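Plamstead Sets Early Voting Hours
2 min read

The Plamstead elections office will open early voting at 9 a.m. in November, with 19 sites operating across the county. Registered voters may use any site. Ballots returned by mail must arrive before polls close.

"Voters should check their registration now," said Reda Tahiri, county clerk. Requests for large-print ballots - new this year - are being accepted by phone. 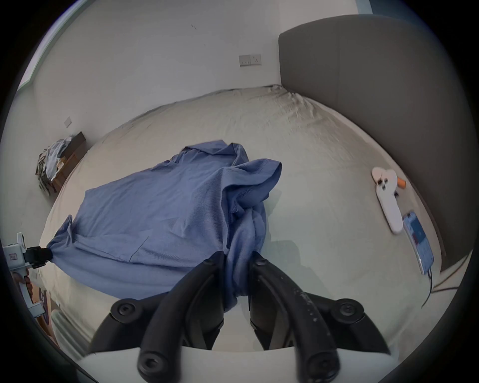

Comments

Ehab Nasr: Is the Zamfir Street site open again?

grostex30: Lines were long last time. Going early.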